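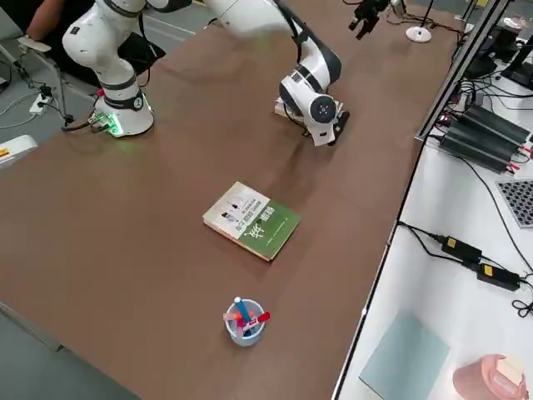
The planner gave up again at page 136. Uliana Yatsenko read the log twice before she touched anything. The paperback with the green and white cover lay at an angle on the brown table, and the pen cup stood where it always stood, and the log said: no valid grasp, edge not found, retry limit reached. She raised the retry limit, ran it, and got the same three lines with a bigger number in the middle.

"It isn't the limit," Nazareno Parisi said from behind his monitor.

"I know it isn't the limit."

"Then why did you change it?"

She put it back to 110.

They had been on the page turner since February. Jaltadis had asked for it in one line of an email: two arms, any book, no torn paper. Dekness was the name of the planner. It had been written for packing boxes, and it still thought of everything as a box. A closed book was a box. An open book was two boxes that touched. A single page was nothing at all, and Dekness did not plan for nothing.

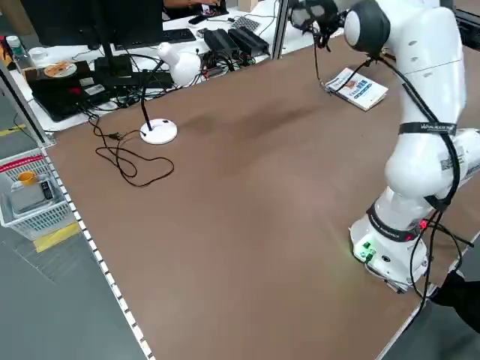

Nazareno wanted to throw it out and start over. He had said so at every review, and each time Beneš had asked how long that would take, and Nazareno had told him, and Beneš had moved to the next item.

"What if we lie to it?" Uliana said.

"Lie how?"

"We tell it the page is a box. A very thin one. We give it a height it can live with and let the force controller sort out the rest."

He thought about it. "It'll push too hard."

"It'll push until the controller says stop."

She wrote the change before lunch. It came to nine lines, four of them comments. The first run in the simulator, Zidel, bent the page into the table and kept going. She had the sign wrong on the contact force. She fixed it and queued 500 runs, and they went to eat.
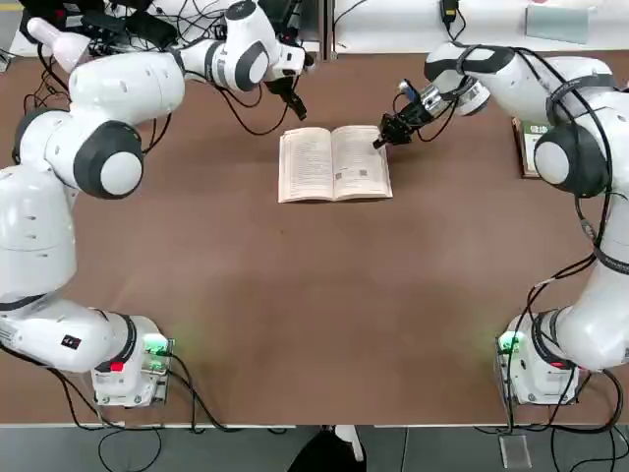 By the time they came back the runs had finished, and the numbers were good enough to try on the table. Nazareno kept his hand near the stop button and Uliana called out the states as they came up on her screen. Approach. Descend. Contact. The right gripper had its fingertip on the right-hand page, and the left one hung over the table and touched nothing, as the plan said it should.

"Force?" he asked.

"Under the limit. Holding."

"Is it waiting for something?"

She scrolled. It was waiting for the perception node, which had lost the edge of the page and was looking for it again. The old version would have quit there. She watched the confidence value go down, then up a little, then down. She didn't say anything and Nazareno didn't take his hand away. Then the state changed to Slide.
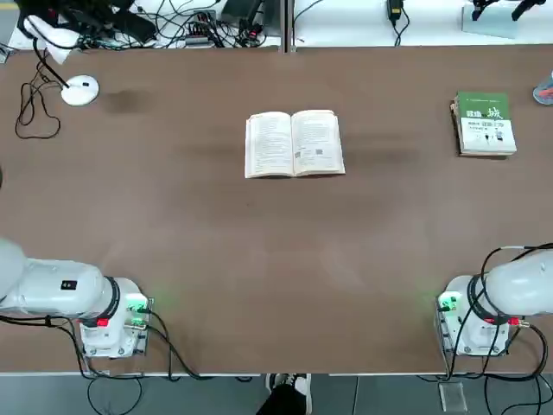 The open book and the green one beside it, arms at rest.

She saved the log as run 868 and sent it to Beneš without a note. Nazareno was already reading her nine lines.

"You left the retry limit at 110," he said.

"Yes."

"Did it use any?"

"Two," she said, and went to look for the other book's file.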